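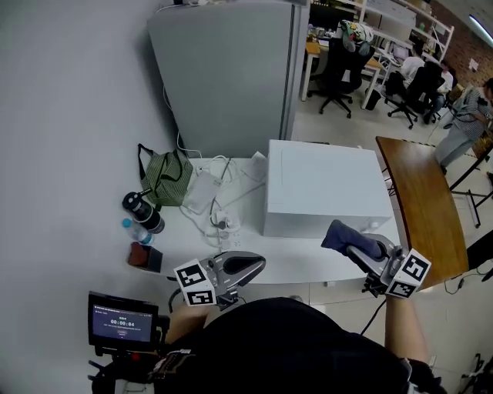

10/20/26 – Sock sorting, back on the Plinness list after a long break (I last touched it in January, going by my own scrawl). I want everything that goes in the big box to go in one piece at a time, no balling up, and I'm happy to be slow about it. The navy sock is a good one to practice on, dark enough to show up nicely against the white box and the white table. I do wish we'd clear the left side, though – the power strip and all those cables eat up space I'd love for laying out pairs, and the water bottles could live somewhere else too.

Plan for the next round: 20 socks, 5 minutes, lid back on at the end. Ask Jirnska about more dark colors.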